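What We Learned on Robot Day at Killberg
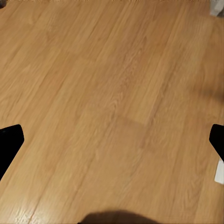 The Killberg workshop opened its doors to our class on 13/10/2023. Our guide was Hedvika Malý, an engineer who writes programs for robot arms. She began with practice, which takes up most of a robot's day.

A robot arm has joints, a little like your shoulder, elbow and wrist. Each joint has a motor. The motor turns, and a sensor reports how far it has turned. At the end of the arm is the tool. On the arms at Killberg the tool is a gripper with two fingers that open and close. Two fingers are enough to pick up a cup, a block or a spoon.

Practice on a computer

A new program is first tried in a simulation. A simulation is a copy of the world made by a computer, like the world inside a video game. It has a floor or a table, light and shadows, and a robot made of shapes and numbers. If the pretend arm bumps into the pretend table, nothing breaks. The program is stopped, changed and started again.

Hedvika's simulation is called Nurnetti. It had run the same task 1072 times before we arrived. The task was to lower the gripper, close the fingers on a block, lift the block and put it down in a new place. A person would get tired of this. A computer can be left to do it overnight.

Seeing from the wrist

Many robot arms carry a camera near the gripper. It is called a wrist camera, and it moves when the arm moves. To understand its view, hold one hand in front of your face with your thumb and first finger apart. You see the thumb on one side, the finger on the other, and whatever is between them. A wrist camera sees its own fingers in much the same way.

A computer does not know what wood is. It receives a picture made of tiny colored dots, and each dot is stored as numbers. The program has to work out which dots belong to the gripper, which belong to the table and which belong to an object. Wood can be hard for this. The grain makes lines, and a line in the grain can be mistaken for the edge of something. Shadows can be mistaken for objects too.

For this reason the programmers change the pretend world often. They make the light brighter or dimmer. They swap a plain gray table for a wooden one. Nurnetti has 52 different surfaces to choose from. A program that has practiced on many of them is less likely to be confused by a new one.

The real arm

After the talk we moved to the second room, where a real arm named Endemel is bolted to a heavy bench. There is a yellow line on the floor. Visitors stay behind it while the arm has power. Jerome Macapagal, who runs the bench, showed us the red stop button — pressing it cuts the power to the motors.

He started the block program. The arm moved down slowly and paused above the block. The fingers closed. The block went up, across and down again. On the second try the block slipped out at one corner and fell on its side. Jerome wrote this in the logbook. Failed tries are kept, and the programmers use them to decide what to change next.

Xuân Hứa from our class asked why the arm was so slow. Jerome said it can move faster, but it is set to a low speed when there are visitors.

Words to know

Gripper: the part of a robot that holds things.
Joint: a place where the arm can bend or turn.
Sensor: a part that measures something, such as distance, light or turning.
Simulation: a pretend world made by a computer for testing.
Wrist camera: a camera fixed close to the gripper.

The next open day at Killberg is in June. There is room for 80 visitors, and children under ten need to bring an adult.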